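Primstead is coming to audio, and I'm reading it myself

January 14, 2025

Well, I've been sitting on this since November and I'm no good at secrets, so I'm very glad to be let loose at last. My fantasy novel Primstead is coming out as an audiobook from Dotmont, and the narrator is me!

If you missed it in print, Primstead follows Rind, a mapmaker's daughter who inherits a house on a salt marsh and finds a door in it that opens on a different tide every night. It's the first book in a series, and I've had more letters about the door than about anything else I've written (please keep them coming, I do read them all). 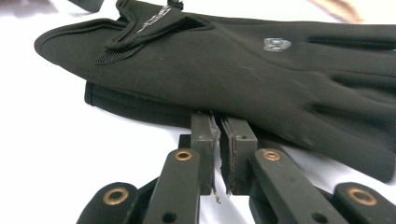

I did ask Dotmont to find a proper actor. They listened to me read chapter two down the phone, rang back the next morning and said they'd rather have me, northern vowels and all. So I spent a good chunk of the winter in a very small booth, drinking warm water and trying to remember what voice I'd given the ferryman. He has a cough now. He didn't have one in the book.

The recording is unabridged, with 43 chapters and a new short story at the end called Zarkex, set 200 years before Rind is born - it won't be in print for a while yet.

Dotmont has 40 free download codes for reviewers, book bloggers and librarians. Drop the press desk a line with the name of your blog, paper or library and they'll send one over. I'm also happy to do interviews and podcasts, mornings best.

Rafia Durrani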